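Mokgate Two-Finger Hand Tool
For teaching machines to clear, sort and put away

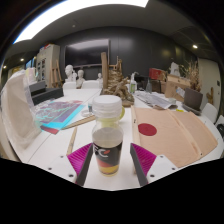

The Mokgate is a hand-held gripper for workshops, studios and research groups who want to record ordinary chores done by a person, then use those recordings to train a robot arm. You hold it, you do the job, and the camera keeps a record from the gripper's point of view. The same finger set bolts onto a Drurunen arm when you are ready to try the job without a person.

Can a machine tidy a workbench yet?
Partly. Picking up one bottle from a clear bench is well within reach. A shared art table is harder. Bottles stand among paper, sticks, bags and half-finished work, and the arm has to take one thing and leave its neighbours alone. Thin plastic bags are still a weak point, and so are loose sheets lying flat. We don't recommend leaving an arm to work alone around anything fragile — plaster and dried plants included.

What it handles well
Capped bottles and small jars
Spray bottles, gripped by the body
Lidded tubs
Wooden battens and sticks, if one end is raised

What still needs a person
Crumpled bags
Single sheets of paper
Open dishes with liquid in them
Deciding what is rubbish and what is somebody's project

Fingers
Ribbed fingers in magenta, sold in pairs. The ribs give under load, so the finger wraps a little around a round object. Replace both at once, as a worn finger beside a new one will pull the object off centre. Grey and other colours are not stocked at present.

Mounting plates
White, with screw holes for the standard Mokgate pattern. Older Cestard plates fit with the adaptor, sold separately.

How many recordings you need
For a single chore on one table, plan on 200 good runs. For a chore that has to work in several rooms, our own kitchen and studio sets start at 2000. Change the objects and the lighting as you go. Runs that are all recorded at the same time of day tend to fail by late afternoon.

In the box
Hand tool with trigger
4 fingers (two fitted, two spare)
Hex key and screws
Printed setup card

Part number 1177. Spare fingers, plates and the Cestard adaptor are listed under Tetteh Parts. Orders placed before noon are packed the same day.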